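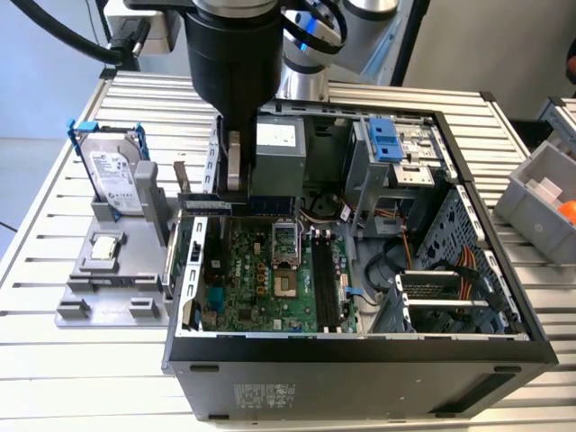 4. Setting up a creator campaign

Applies to: Flullstead press and creator portal, studio accounts. Agency accounts see the note at the end of 4.2.

Read section 3 first if you haven't got a game page yet. No game page, no campaign. The button will be gray and it won't tell you why (on the list to fix).

The walkthrough uses Gallness, the puzzle game, all the way through. Swap in your own title. Screens look the same for every game, just less purple.

What you need before you start

A published or hidden game page. Hidden is fine.
Admin or Comms role. Viewer can look but not save.
Store links for each platform you're launching on. Placeholder links are OK until go-live, see 4.6.
A key art file and an app icon.
Your embargo time, if there is one, WITH the time zone. Get this in writing from whoever owns the launch.
A creator list as a CSV, or access to Eslow, our contact database.

4.1 Create the campaign

1. Log in. Top menu, Campaigns, then New.
2. Pick your game from the drop-down. If it's missing, the game page was saved under a different studio name. Common one. Go back to section 3.
3. Give the campaign an internal name. Creators don't see it. Use something you'll recognize in six months, e.g. "Gallness soft launch March". Please not "test".
4. Type the public name. Creators DO see this one. It goes in the subject line of every email the portal sends.
5. Campaign type. Choose Early Access, Launch, Update or Event. You can't change it after you press Save, you have to duplicate the campaign and pick again.
6. Save. You land on the Overview tab with a red Draft label.

Note: Early Access turns on the embargo box by default. Launch does not. If you have an embargo on a Launch campaign, tick it yourself in 4.3.

Caution: Duplicating copies everything, including the contact list and any messages already scheduled. Unschedule first. Then duplicate.

4.2 Add people from your side

1. Open the Team tab.
2. Add the campaign owner. One person only. Replies from creators go to this address, so don't use someone who is about to go on vacation.
3. Add a backup. They get copied on anything marked urgent.
4. Add legal or platform reviewers if your studio needs sign-off. They get a link and don't need an account.
5. Press Invite. Invites expire overnight, so chase them same day.

Reviewers can comment and approve. They can't edit. If a reviewer wants a wording change they leave a comment and the owner makes it, then approval resets and they have to approve again. Annoying, yes. It stays that way, too many studios got burned by a last minute edit that went out unapproved.

Note for agencies: if you're running the campaign for a client, the client has to be the owner and you go in as backup. Le Goff and the other agencies with a linked account can skip this, their login shows both roles.

4.3 Embargo and disclosure

Do this section slowly. Most of the support tickets come from here.

1. Open Rules.
2. Tick Embargo if it isn't ticked.
3. Set date and time. Set the time zone from the second drop-down. It defaults to the zone of your browser, NOT the zone of the studio.
4. Check the preview line underneath. It shows the same moment in the creator's local time. Read it. If it says 3 a.m. somewhere that matters to you, rethink.
5. Under What's covered, tick each thing separately: video, stream, written, social post, screenshots. Leaving a box empty means that format is free to publish right away.
6. Under Disclosure, choose Gifted, Paid or None. In-game currency counts as gifted. So does a season pass.
7. Paste in your disclosure wording, or take the default. The default is plain english and was written for general use. Get your own legal people to look at it for each country you are working in.
8. Save. The padlock next to the campaign name should be closed.

Caution: If you move the embargo after invites have gone out, the portal emails everybody who accepted. You can't stop that email. Moving it twice in one afternoon looks bad and people will post about it.

Caution: The padlock is a reminder, that's all. It doesn't block anyone from publishing. Creators agree to the embargo by ticking a box, and you're relying on that tick.

4.4 Load your contacts

Two ways in. CSV or Eslow. Don't mix them in one campaign, duplicates get through.

From a CSV:

1. Download the template from the Contacts tab. Use the template. Don't rename the columns.
2. Fill in name, email, channel link, country, language. Platform is optional but you'll want it later for filtering.
3. Save as CSV with UTF-8 encoding. Otherwise every accented name turns to mush, and there's no good way to apologise to someone for getting their name wrong in the first line.
4. Upload. Limit is 2,000 rows per file. Over that, split it.
5. Look at the error report. Red rows were not imported. Yellow rows were, with something missing.
6. Fix the red rows and upload those alone. Not the whole file again.

From Eslow:

1. Contacts tab, Connect, sign in with your Eslow login.
2. Choose a saved list. If you have no saved list, make one over there first, you can't build one from this screen.
3. Tick Keep in sync if you want changes to carry across. Leave it off once invites are out.
4. Import. A list of some 400 contacts takes a couple of minutes. Leave the tab open.

Note: Anybody who opted out of studio mail is skipped in both methods and doesn't show in the error report. So your total may be lower than your file. Expected.

4.5 Build the kit

The kit is what creators download after they accept. Keep it small. A giant zip with every screenshot since pre-production is not a favor to anyone.

1. Open Kit, press Add section.
2. Add a fact sheet. Genre, platforms, price, studio, release window, languages. One page.
3. Add key art and logo. Transparent logo please, on its own, no tagline.
4. Add screenshots. Captured from the build the creator will play. Old UI in the screenshots is the most common complaint we get back.
5. Add clips without music. Creators get claims on music they did not choose. If your trailer has licensed music, upload a second version without.
6. Add talking points if you must. Optional. Do not write a script here and call it talking points.
7. Add a contact line. A named person and an address somebody reads.
8. Press Preview as creator. Download the zip. Open it. Check the file names, they should mean something to an outsider.

Spokespeople: if you're offering interviews, add each person under People with job title, languages, and hours they're available. Use the job title they have today. If someone has just changed role or joined, update the title here AND on the game page, the two aren't connected. Headshots are optional.

Caution: Files in the kit are live the second you replace them. Creators who already downloaded keep the old one and aren't told. If the change matters, send a message (4.7).

4.6 Keys, builds and store links

1. Open Access.
2. For mobile, pick Test track or Redeem code. Test track needs the creator's store account email, which is often not their contact email. The portal asks them for it when they accept.
3. For codes, upload a text file with one code per line. No commas or header row.
4. Set codes per creator. Default is one. Max is 5, for people who run giveaways.
5. Set a reserve. These are codes the portal will hold back for late requests. Without a reserve you will run out on launch morning and end up begging the store team.
6. Paste store links. Placeholders show an orange dot. All dots must be green before go-live or the campaign drops back to Draft on its own.

Note: Codes are region locked on some storefronts. The portal can't tell. Label your files by region and assign them by country in the Access table.

4.7 Test, then send

1. Overview tab, Send test. Put in your own address and one that's outside the company.
2. Open it on a phone. Most creators will.
3. Click every link. Accept the invite as if you were a creator. Redeem the code.
4. Ask your backup to do the same without telling them what to expect. If they get stuck, so will others.
5. Set the sending window. Batches are safer than all at once. First batch small, wait for replys, then release the rest.
6. Press Go live. Confirm with your password.
7. Watch the Activity tab for the first 2 hours. Bounces come in early. So do questions.

You can pause at any point with the yellow button. Pausing stops mail that hasn't left. It does not pull anything back.

If something is off

Campaign went back to Draft. Orange dot in Access, or a reviewer approval was reset. Check both.

Creator says no email. Check Activity for their address. If it says Delivered, ask them to look in the promotions folder. If there's no entry they've opted out, and you need to ask them directly to opt in again.

Wrong time zone on the embargo. Pause first, fix second, then send one clear message with the correct time. Don't rely on the automatic one, it gives the new time but doesn't say the old one was wrong.

Codes show as used but the creator has none. Usually they accepted twice with two addresses. Search by channel link and merge.

Kit page is blank. Sections saved but not published. Kit tab, Publish all.

Anything else goes to Teun Goossens through the Help tab, with the campaign's internal name and what you were doing at the time. Launch day tickets: tick Urgent so it goes to the front.

Next: section 5, Reporting and coverage tracking.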